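About Cladia

Hi, and welcome! Cladia is a very small robot workshop, by which I mean one person, a lot of screws and a house that has slowly given up its rooms. I started out fixing other people's 3D printers in the shared shop on Horndale, got hooked on grippers (blame a free box of servos), and never really got back to printers.

Most of what I do now is the Vitton, a home-built arm meant for soft stuff. Blankets, towels, laundry, all the floppy things that make a robot look silly. I cut and drill at Horndale because that's where the good drill press lives, then carry everything home to test on the furniture I own. The first Vitton had 116 parts and dropped screws wherever it went. The one I'm running these days has 100, and I'm still trying to get rid of a few more!

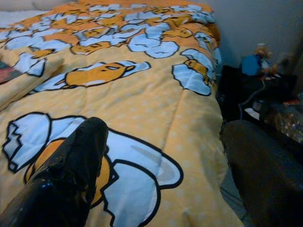

Vitton's finger over the Gudetama comforter, from the wrist camera.

Bedding is my favorite test and also the one that makes me want to quit. A comforter slides, it bunches, it has seams just where you'd like to pinch. I keep a log of every grab, good or bad, and it's at 813 as I write this. When I hit 1,000 I'll put the whole thing up on the downloads page, bad ones included.

The control board is called Sipos and it's my own design, now on its fourth version (the third one smoked a little). I sell bare boards and finger kits when I have spares, usually in small batches, and the next batch should be ready in December. Plans for the arm are free. If you build one, please write and tell me what you changed, I love getting those emails and I answer them most evenings after 7.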